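Thread on caffeine dosing in pre-workout powders. Long, sorry. 1/

Caffeine reaches its peak in the blood anywhere from a quarter of an hour to two hours after you swallow it. A label that says "works in minutes" is mostly describing taste and expectation. 2/

The usual study dose is 3 to 6 mg per kg of body weight. I weigh 80 kg and use the low end, which gives 240 mg. At 60 kg the same sum gives 180 mg. A fixed scoop ignores this. 3/
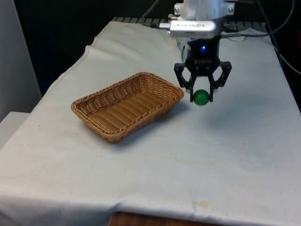
Scoops are also a poor measure. Powder settles in the tub, so a level scoop from the bottom weighs more than one from the top. I weighed mine over a month on kitchen scales and the spread was 4 g. Use scales. 4/

Next, the "proprietary blend". My tub of Trasham gives one total for the blend and lists the contents in order of weight. You can't get the caffeine figure from that. Kowalczyk prints each ingredient separately, so I switched in January. 5/

Beta-alanine is the tingle. It does nothing useful on the day; muscle carnosine builds up over weeks of daily intake. Taking it only before training is a waste of powder. 6/

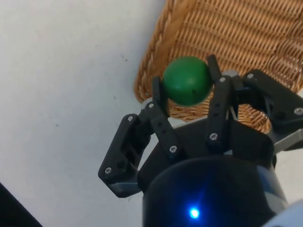
Hefin Vaughan: does the tingle mean the dose is too high, then? I get it in my ears and hands every time, even on half a scoop.

No, it's a skin nerve effect and it passes. Splitting the dose across the day cuts it down. 7/

Last point, timing. Half-life is near five hours in most adults, longer on some medicines. I train at six in the evening and take none. 8/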